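Width drift is a safety fault and should be logged as one

The March incident at the Drelldale site has been filed under data quality. I think that is the wrong drawer. The summary for anyone who missed it: the jaw opening reported by one handheld gripper drifted away from the true opening by 6 mm over a morning. The recordings passed every automatic check, a policy was trained on 112 of them, and the arm running that policy closed on a fixture post with far more force than the task called for. The post cracked at the base. The operator's hand was on the table at the time, well clear of the jaws, which was luck and had nothing to do with procedure.
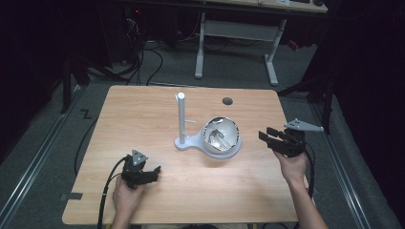

The mechanism is dull. The Vetero handhelds we use derive jaw width from an encoder at the linkage. If the encoder magnet creeps on its shaft, the reading shifts by a constant amount and stays plausible. No value goes out of range. The timestamps are fine, the video is fine, and the two hands still track each other. A person demonstrating the task feels nothing unusual, since the person is closing on the real object and stops when it is held. The robot has no such habit. It commands the recorded width, and the recorded width says the object is thinner than it is.

Byun's position, stated in the review notes, is that a force limit on the arm would have prevented the damage, and that the recording side therefore carries no safety duty. The first half is correct. The arm should have had a lower limit, and it now has one. The second half does not follow. A force limit is the last barrier. Treating it as the only barrier means every upstream error is allowed to arrive there, and the limit has to be set for the worst of them. In practice it then gets raised again the first time someone needs a firm grasp.

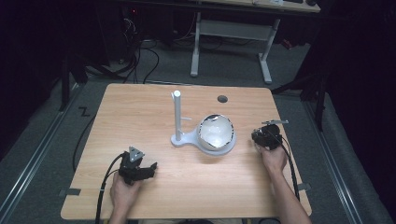

A zero check costs very little. Close the jaws fully, read the width, open them fully, read it again, and write both numbers into the session header. With two grippers the whole procedure takes 90 seconds, and it can be done before the first demonstration and again after the last. The objection I hear is that a bench session has too many small steps already. I have some sympathy. A bimanual setup with a cable trailing from each gripper past the table edge needs a look at the connectors and the strain on them before every run, and people do tire of checklists. The width check should replace something. My candidate is the manual review of sample clips after upload, which in this case was done in full and found nothing, because an offset of this kind is very hard to see in video.

The second change I would make is to the stop rule. At present a recording session is halted for dropped frames or lost tracking. It should also be halted when the closed reading moves by more than 2 mm from the value in the header. That figure is open to argument. It should be tight enough to catch creep early and loose enough that pad wear does not trip it every afternoon. Whatever the number is, exceeding it should generate an incident record, with the unit pulled and the magnet inspected, and the affected recordings quarantined until the offset is known. Correcting the files by subtracting a constant is tempting. I would allow it only where the start and end readings agree with each other.
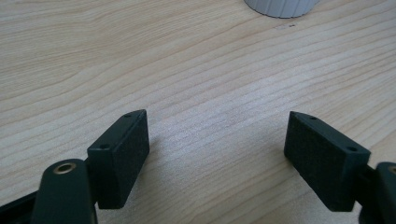

Samby replied to the draft of this piece that a closed reading proves less than I claim. Compliant pads compress, so a hard squeeze and a light one give different zeros, and two people running the same check could disagree by more than the proposed threshold without any fault in the encoder. Samby would use a gauge block of known width, gripped lightly, and log that value instead.

I accept the point about the pads. A gauge block is the better reference, and it also tests the reading in the part of the travel where objects are held. It adds one loose part to keep at each station, and loose parts wander, so I would keep the fully open reading as a fallback for the day the block is missing. The classification question is unchanged by any of this. The post cracked because a number was wrong, and the unit that produced the number went back on the shelf with no tag on it.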